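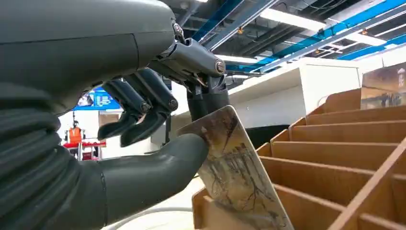 **Zerkitz glossy art cards, winter trees set**

We put off stocking these for a while. Printed card sets tend to look rich on a screen and muddy once they reach your desk, and the sample pack Zerkitz sent us had a cover letter full of words like "heirloom." It's a card. You write on it, mail it, or lean it on a shelf.

That said, the winter trees design holds up. Bare, dark trees with thin branches, a pale cream and gold sky, muted brown and orange down low. Sepia prints often go too red for our taste. This one stays amber, and we'd sell it on that alone.

## What you get

- 27 cards per box, all one design
- Plain envelopes, same number
- Slight gloss on the picture side, uncoated back

The maker calls the finish "fingerprint-proof." We don't. Hold one by the edges if you care, or wipe it with a dry cloth afterward.

## Writing on them

Pencil and ballpoint are fine on the back. Fountain pens depend on the ink - we had feathering with two bottles and none with a third. Don't bother writing on the front. Gel ink sits there and smears, and Zerkitz's suggestion to "let it rest" didn't change much for us.

## Framing

People ask whether these fit a standard frame. The Sinden clip frame takes them without trimming. The Mathur box frame is a little deep and the card slides around unless you tape the back. We sell both and would steer you to the cheaper one, the Sinden.

As for fading, the box says 200 years. We have no way to check that and neither do they. Keep it out of direct sun like any other print.

## Ordering

Price is $17 a box. Shops wanting 2,000 cards or more should write to us first, as that comes straight from the printer and takes longer. The next run is due in May, and the last one arrived late, so don't plan a wedding mailing on it.

Opened boxes can come back if the cards are unmarked. The matching Cimedine album is listed separately - try a few cards in your own album before you pay for that one.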